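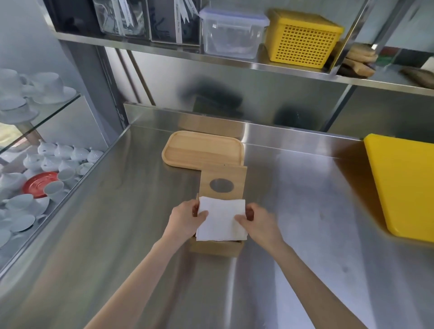 Jewelry & Small Metals – Mullbridge Evening Program

Week 4 handout: plating, what it is and what to write on the tag

Bring last week's sheet, we're not reprinting it.

Base metal first. Most of what we handle in class is brass or sterling. Brass blanks are the Clultov ones, 2 bags per bench, share. Sterling is stamped 925, check before you cut.

Plating = thin layer of one metal put over another with current. Thickness in microns. Thicker wears longer, costs more. Rings wear fastest, then bracelets, earrings last of all.

Terms you need:
Flash – very thin, color only. Don't sell it as "plated" without saying so.
Vermeil – gold over sterling. Gold over brass is not vermeil, people get this wrong every term.
Gold filled – not plating. A bonded sheet, much thicker.
Rhodium – bright white, hard, stops silver from tarnishing. Common over white gold too.

Prep is most of the job. Polish, degrease, rinse, rinse again. Any fingerprint shows up afterwards as a dull patch and you start over. Gloves on from the degrease step, no exceptions. 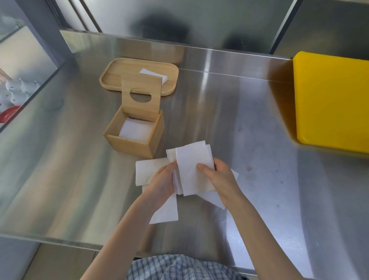

Nickel. Some buyers react to it, so if there's a nickel layer under the gold it goes on the tag. Same if you don't know – write "may contain nickel". Palladium underlayer is the usual swap, costs more.

Care wording for customers: off before swimming, off before perfume, wipe with a soft dry cloth, store seperately. No dip cleaner on plated peices, it can strip the layer.

Costing exercise, do at home. Batch of 25 pendants, plater charges 70 for the batch, blanks and findings come to 628. Work out cost per pendant, then again with 2 rejects. Show the working.

Reading: Skurnero catalog, finishes section, and the Tamihana notes on enamel over plate (skim). Enamel next week, bring an apron.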